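# Cable Snag and Protective Stop on the Kitchen Bench

Project report, group 11 — Siv Torvik, Idrisa Nyaga, Jonas Trummer
Supervisor: Ulla Hedlund
Oct 13, 2022

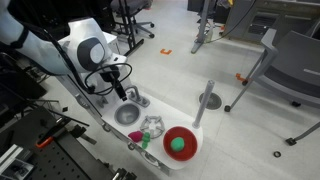
The task was to have the arm pick a toy food item from the counter of the play kitchen and put it on the plate at the rounded end. We took over the setup from the June group, including their motion code and their gripper mount. This report covers the fault that stopped our test series and what we changed afterward.

## What happened

We had planned 100 runs with the same start pose. The first runs were normal. On run 37 the arm had finished a pick near the burner grate and was turning toward the plate when it went into a protective stop. The log showed a torque error on the last wrist joint. Jonas pressed the emergency stop, and we left the arm where it was until Ulla had looked at it.

A loop of the gripper cable had caught on the sink faucet. As the wrist turned, the loop went tight and pulled the counter toward the arm. The faucet was bent at its base and the connector on the gripper side had come halfway out. Nobody was inside the marked area and nobody was hurt.

## Why it happened

Our first guess was the planner. Siv replayed the logged joint positions in the simulator and the path was the same as on the earlier runs, with no contact anywhere. The simulator model has no cables in it, so it could not have shown one.

We then measured the cable. The part between the last tie point and the gripper was much longer than the wrist needs for the motions in this task. The June group had left it long so they could swap grippers without opening the cable run. That was fine for them, as they worked on a flat board with nothing standing up from it. We added the kitchen and did not check the cable again.

There was a second problem. The wrist was allowed to turn the long way around when the planner found that path first. On most runs the slack hung on the side away from the faucet. On run 37 the wrist had already made most of a turn in the other direction, and the loop hung low on the sink side.

The torque limit was also too high for this work. It was still at the value from a different payload test, and a lower limit would have stopped the arm before the faucet bent.

## Changes

- Cable shortened and tied at two more points along the wrist.
- Wrist joint limited in software so it can't make a full turn.
- Torque limit lowered and written on the start sheet.
- A box added around the faucet in the simulator, larger than the faucet itself, to leave room for the cable.
- Cable check by hand before each series: jog the wrist to both limits and watch the loop.

Idrisa straightened the faucet and glued it. We replaced the connector.

## Repeat test

We ran the full series again with the changes in place. There were no protective stops. Two picks failed because the gripper closed beside the item, and we count those as grasp errors with no link to the cable.

## Still open

The box around the faucet makes some poses near the sink unreachable, and we have not tried a smaller one. The simulator still has no cable model — Ulla thinks a simple chain of capsules would be enough, and Siv has started on it. The start sheet needs a signature line before the next group takes over the bench.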